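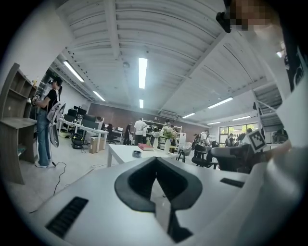

Section 5. Setting Up the Vodlow Desktop Label Printer

Read this section before you connect the printer for the first time. Setup takes one person and needs no special tools. If the printer was moved here from another desk, start at step 1 anyway and clear the old settings as described under "Resetting the printer."

Before you start

Check that you have the printer, the power adapter, the USB cable, and one roll of labels. The starter roll in the carton is shorter than a standard roll and is meant for testing. A standard Satetti roll holds 2,000 labels.

Choose a flat surface away from direct sunlight. Leave a hand's width of free space behind the printer for the cables and enough room above it to open the lid all the way.

CAUTION: Use only the adapter supplied with the printer. Other adapters may fit the socket but deliver the wrong voltage.

Loading the labels

1. Make sure the power switch is in the OFF position.
2. Press the two lid latches inward and lift the lid until it stays up by itself.
3. Slide the roll guides apart.
4. Place the roll between the guides with the labels facing up and the loose end toward you.
5. Move the guides in until they touch the sides of the roll. The roll should still turn freely.
6. Pull the loose end over the black roller and out through the front slot.
7. Close the lid. Press on both sides until you hear two clicks.

NOTE: If only one latch has closed, the labels will feed at a slant and the print will be faint on one side. Open the lid and close it again.

CAUTION: The print head is the thin dark strip on the underside of the lid. It gets hot in use. Let it cool before you touch it, and never scrape it with a blade or a fingernail.

Connecting the printer

1. Plug the adapter into the back of the printer, then into the wall outlet.
2. Turn the power switch to ON. The status light blinks orange, then turns solid green.
3. Install the Kistinness label software on the computer. Do not connect the USB cable until the software asks for it.
4. When the message "Connect printer now" appears, plug in the USB cable.
5. Select the printer from the list and click Finish.

If the printer is missing from the list, unplug the cable and try a different port on the computer. Ports on a keyboard or monitor often do not supply enough power.

Setting the label size

The printer measures the gap between labels and stores it. Do this each time you change to a different size of label.

1. With the power on, hold down the FEED button until the light blinks twice.
2. Release the button. The printer feeds 3 labels and stops.
3. Check that the last label has stopped with its edge at the tear bar.
4. In the software, open Page Setup and pick the matching size.

Tear off the blank labels and throw them away. Do not feed them back through the printer. A label that peels off inside will stick to the roller.

Printing a test label

Open the Tools menu and choose Test Label. The label shows the printer name, the firmware version, and the total number of labels printed. A reading such as 3,687 means that the printer has been used before; the count cannot be set back to zero.

If the print is too light, raise the darkness setting one step at a time and print another test label after each change. High settings wear the print head faster, so stop at the first setting that gives clear text.

Sharing the printer on a network

Sharing is optional and needs the Wiriya network adapter, sold separately. Turn the printer off before you fit the adapter. Instructions for naming the printer and setting a password are in Section 6.

Resetting the printer

1. Turn the printer off.
2. Hold down FEED and turn the printer on.
3. Keep holding until the light turns red, then let go.

The stored label size, darkness, and network name are erased. Labels saved on the computer are not affected. Repeat the steps under "Setting the label size" before you print again.

Getting help

For setup questions, contact Adel Abdelaziz at the support desk. Have the serial number ready. It is on the silver sticker under the printer; unplug the power before turning the printer over to read it.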